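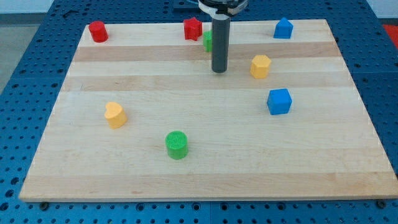

## 4. Setting up the Block Pushing demonstration

This section covers the Block Pushing demonstration on the Gasora touring bench, from a bare table to the first visitor. It applies to open days, school visits, and trade evenings. For unloading the bench and connecting mains power, see Section 2. For the Ivgate control software, see Section 3.

In the demonstration, a visitor picks a block and a place for it, the operator types the request, and the arm slides the block across the board with the rod. The arm doesn't lift anything. A single push usually takes less than a minute, and most groups want to see three or four.

Two people are needed while visitors are present: an operator at the keyboard and a host at the rail. One person can do the set-up alone, except for step 4.2.2.

### 4.1 Before you start

Check that you have:

- the wooden board and its bolts
- the block tray, with all eight blocks
- the dark gray rod, in its tube
- the hex keys from the bench drawer
- a clean dry cloth
- the request cards and the card stand
- the rail and its feet

The blocks are red, green, blue, and yellow, two of each color. The heart and the hexagon are yellow. The cube and the pentagon are blue. The star is red, and so is one of the cylinders. If one is missing, use the spare from the lid of the Grundura case. Spares are printed to the same size, but the reds from the May batch are slightly darker, and you may have to repeat the color check in 4.4.

> **Caution:** Do not use the foam blocks from the children's table. They weigh too little, and the rod rides up over them.

### 4.2 Fitting the board

1. Press the emergency stop and leave it pressed. Wait for the Ivgate status line to read *Stopped*.
2. Lift the board onto the blue table with one person at each end. Set it down flat. Do not drag it, as the edges of the holes mark the underside.
3. Turn the board so that its strips run left to right as seen from the operator's side.
4. Line up the board with the reference marks on the table, then put in the bolts by hand. Do not tighten any of them yet.
5. Push the board gently toward the back of the table until it stops moving. Tighten the front bolts first, then the rest.
6. Place your palm on each corner in turn and press. The board must not rock. If it does, loosen the bolts, clean under the board, and start again from step 4.
7. Wipe the top with the dry cloth.

> **Note:** Do not oil or wax the board. The push speeds stored in Ivgate were set on bare wood. A board that has been polished has to be retrained, and that can't be done at the venue.

### 4.3 Fitting the rod

1. Confirm that the emergency stop is still pressed.
2. Take the rod out of its tube and look at the tip. It should be rounded and smooth. Replace the rod if you can feel a chip or a flat spot with your fingernail.
3. Hold the rod under the gripper with the rounded tip pointing down. Slide the other end up into the clamp until it meets the stop.
4. Tighten the clamp screw with the small hex key. It should be firm, but you should not need to lean on it.
5. Pull down on the rod. If it slips at all, take it out, wipe the clamp, and refit it.
6. Write the rod number in the bench log. Rods are replaced after 3,000 pushes. Ivgate keeps the count but doesn't know when you change the rod, so reset it under **Tools > Rod > New**.

> **Caution:** Keep your face clear of the space under the gripper while the emergency stop is released. The rod is stiff and will not give way.

### 4.4 Setting the height and checking the colors

1. Clear the board of blocks.
2. Check that both people are behind the rail line, then release the emergency stop.
3. In Ivgate, choose **Bench > Height**. The arm moves to the middle of the board and stops with the rod well above it.
4. Slide the plastic gauge under the rod. Lower the arm with the down key, one tap at a time, until the gauge just drags.
5. Press **Save** and remove the gauge.
6. Repeat near each back corner. If Ivgate reports a difference between readings, the board is not flat. Go back to 4.2.
7. Choose **Bench > Park**. The arm raises the rod clear of the blocks.
8. Place all eight blocks on the board, then choose **Bench > Colors**. Each block should be outlined on the screen and carry the right name.
9. If a block has the wrong color name, check the room lights first. Bright sun from one side is the usual trouble. Lower the blinds or turn the bench, and run the check again.

The color check can be run as often as you like. It doesn't change the height setting.

### 4.5 Laying out the blocks for the start

There is no fixed layout. A good start has the blocks spread out, with bare wood between them, and with enough room at the front for the first push to end there. The picture at the top of this section is a usable layout. The red cylinder, star, and pentagon are toward the back, and the green cylinder is closest to the front.

Follow these rules when you place blocks:

- Leave at least 70 mm between any two blocks.
- Keep blocks off the outer edge of the board. The rod can't get behind a block that is sitting on the edge.
- Set each block down on the wood by hand. Don't drop it.
- Don't line up two blocks of the same color. Visitors tend to say "the blue one," and the operator then has to ask.

You may place blocks while the arm is parked **and** the emergency stop is pressed. Both conditions apply every time, including in the middle of a session.

### 4.6 Running the demonstration

1. Put up the rail. It stands 1,000 mm from the table edge on the visitor side and on both ends. The operator's side has no rail.
2. Set the card stand on the rail at the height of a seated child.
3. Press **Start session** and enter the name of the venue.
4. The host says what the arm will do and where visitors should stand. The wording used at the Bailly open day is given in 4.8 and can be read as it is.
5. Ask one visitor for a request. Take it from a card or let them make up their own.
6. The operator types the request as spoken, reads it back, and presses **Enter**.
7. Ivgate shows the planned path. If the path crosses another block, decline it and ask the visitor to choose a different place.
8. Accept the path. Keep one hand near the emergency stop until the rod has come back up.
9. Let the visitor say whether the block ended up where they wanted. If it didn't, offer a second try before moving on to the next person.

Requests that work well on the first try:

| Request | Notes |
|---|---|
| Push the green cylinder to the left | Short path, good opener |
| Put the yellow heart next to the cube | Ask which side |
| Bring the star to the front | Long path, needs clear space |
| Move the hexagon to the middle | Turns a little as it slides |

Requests to avoid are stacking, standing a block on another face, and pushing two blocks at once. If a visitor asks for one of these, say that the arm only has a rod today and suggest something from the table.

> **Note:** The heart turns more than any other block. It often ends in the right place but facing a different way. Tell the visitor before the push.

### 4.7 If something goes wrong

**The block tips over.** Press the emergency stop, set the block upright, release the stop, and press **Look again**. If the same block tips twice, check the rod height.

**The rod stops before reaching the block.** Ivgate has lost track of the block. Press **Look again**. You don't need to park the arm.

**The rod scrapes the wood.** Stop at once. Look at the tip and at the board. A light gray line will usually wipe off. A groove will not, and the board has to be changed before the next session. Repeat 4.4 in either case.

**A block falls off the board.** Leave it on the table until the arm is parked and stopped. Do not let a visitor reach for it.

**The screen shows *Session full*.** A session can hold 400 requests. Save it and start a new one. At a busy open day, this happens once, normally in the late afternoon.

**A visitor leans over the rail.** Press the emergency stop and say so out loud. Carry on when the visitor has stepped back.

### 4.8 Host's opening words

The text below was written by Hạnh Trình for the Bailly open day on July 29, 2019. It takes under a minute to read.

"Hello, and come as close as the rail. The arm in front of you has a rod in place of a hand, so it can push things, and that's all it can do. You choose a block and tell us where you'd like it. We type in what you say. The arm looks at the board, works out where to put the rod, and pushes. Sometimes it misses, and then we let it try again. Please keep your hands on your side of the rail. Who wants to choose first?"

Change the greeting if you wish, but keep the sentence about hands.

### 4.9 Packing up

1. Choose **Bench > Park**, then **End session**. Wait for *Saved*.
2. Press the emergency stop.
3. Take out the rod and put it back in its tube before anything else is moved.
4. Put the blocks in the tray. Check the tray against the list in the lid.
5. Remove the bolts and lift the board off with two people. Put the bolts in the bag taped to the drawer.
6. Fold the rail.
7. Sign the bench log. Note any block that tipped, any repeated color check, and the number of the rod.

Send the log page to Timothée Rolland at Gasora with the session file. If the bench is going straight to another venue, leave a copy of the page in the drawer for the next operator.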